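okay, squad thread for the Nudeck Cup, as promised. the list went up on the club page at 6 in the morning, which tells you how much they wanted us to talk about it. grab a coffee, I have opinions

so for anyone new: I follow Bako women's rugby league. Home and away, rain, sleet, the year we won twice. The cup is in June, nine-a-side pools and then full thirteens for the knockout games, and you have to name one squad for both. That last bit is why every coach in the league looks tired right now

first the big one. Linnea Lindqvist is captain. I know some of you wanted a fresh face and I get it, I really do, but have you watched her at dummy half this spring?? She takes two steps, everybody leans the wrong way, and there's a gap you could drive a bus through

she made 484 tackles last season. I had to read it twice. I get sore carrying groceries up from the car

and yes she's 34. people keep bringing it up like she's going to crumble into dust at halftime. She played the full 80 in the semi against Udenum and was still yelling at the markers in the last set. let her play

ok now the one I'm mad about (not really mad, but a little mad). No Syafiqah Rondonuwu in the starting backs. She's in the squad, wearing the reserve jersey, and I don't understand it. Fastest winger we've had in years and she catches everything. High ball, low ball, ball that bounces off somebody's head

the argument I keep hearing is defense. Sure, she got caught out on the edge twice against Udenum in the spring. But go back and watch where the center was standing. She had two runners coming at her and no help inside. You can't pin that on the winger!

also in nines, who cares, give me speed. There is so much grass out there. Put her on the right, kick it to the corner, go get a hot dog

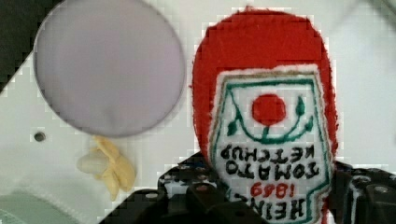 where was I. Halves! This is the part I like. They've gone with the two kids from the under-20s and left the older pairing at home, and I think it's the bravest thing the club has done in ages. They both run first and think about kicking second, and it's going to go wrong at least once per game, and I'm going to love it

the left-footed one has a grubber that sits up so nicely behind the line. Our second-rowers have started chasing it before she even drops the ball. You can tell they've been doing it at training until it got dark

front row is front row. Big, cheerful, will run straight into things. My only worry is the bench, there's one true prop on it and the rest are back-rowers being asked to do a job. Fine in nines. In a knockout game against Nokero, with that pack they've got? hmm

speaking of Nokero. They're in our pool, they're last year's finalists, and they've named basically the same team. They don't do anything fancy. They complete sets, they kick long, they wait for you to get bored and try something silly. We are a team that gets bored and tries something silly. So that's the game I'll be watching through my fingers

Udenum are on the other side of the draw, thank goodness. I can't do that again so soon. My voice only just came back

travel stuff, a few of you asked in my replies. The club has put on a bus, it holds 90 if they send the double decker again, and it leaves from the leagues club parking lot. Put your name down at the bar. Please don't message me to put your name down, I am just a person with a phone

tickets: it's 800 seats in the stand and the rest is grass bank. I like the bank. You see the shape of the defensive line way better from up there and you can bring your own chair. Bring sunscreen too, last year I went home with a perfect white stripe where my scarf had been

my prediction, since you'll ask: second in the pool, through to the semis, and after that it depends on whether our bench can hold on in the middle. If Syafiqah starts the first game I'm changing it to the final, and I'll be unbearable

someone asked about the new away jersey. I like it! My sister says it looks like a shower curtain. She has also agreed to wear one, so make of that what you will

right, work in ten minutes. Give me your starting thirteen in the replies and tell me who you've got at right wing. If you leave Linnea out please show your working

oh and kickoff for the Nokero game moved, it's 11:30 now. the old poster still has the wrong time on it so check the club page before you set off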